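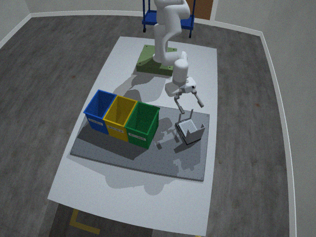
A white arm at the far end of a long white table.

I've gone right off the meal deal, and I'm blaming the ferry to Selemholm. Two hours on deck with a limp sandwich, and the woman next to me unwrapped bread, cheese and a whole pickled onion (a whole one!) and offered me half. Best lunch I've had since May. We've let shops decide that lunch is a triangle in a box, and we pay daft money for it too. Bring a loaf, bring a knife, bring far too much – somebody nearby will be hungry, and you'll end up chatting till the boat docks.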